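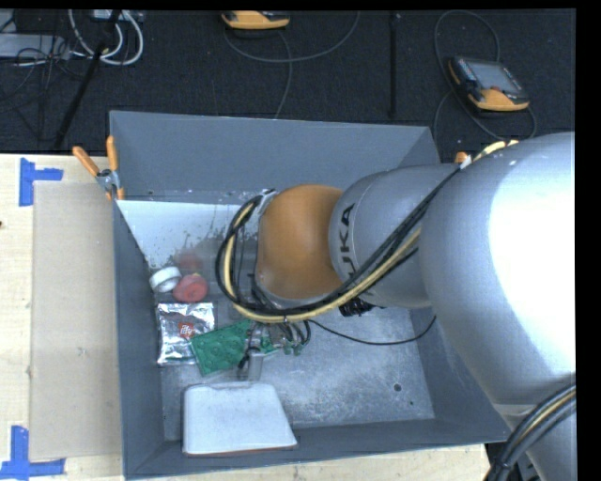

Gray bin on the wooden table, items toward the left side.

Kakell Bin Items

Kakell is a set of pictures of small household and pantry items lying in a deep gray bin. The items were bought in ordinary shops in Trengate and put in the bin without sorting. Wrappers were left on.

Contents

The item list has 112 entries. Of these, 108 have a weight and a short name. The other four are spare wrappers and are listed by name only. Typical entries are foil packets, rolls of tape and small round things that tip over or lean on the bin wall. Foil packets are hard to label when they are crinkled, and the logo is often the only part that reads clearly.

Layout

items.csv: name, group, weight in grams
pictures/: one folder per fill of the bin
notes.txt: changes to the item list

There are 200 fills. Each one holds a different mix, and no fill uses the full list.

Labels

Outlines cover only the visible part of an item. Reflections on the bin walls are not labeled. If two items touch, each gets its own outline. Anything too covered to name is marked "unknown".

Known problems

Shiny packets sometimes have rough outlines. Two tape rolls share a name in items.csv, to be fixed in the March update.

Maintained by Softić at Dedau.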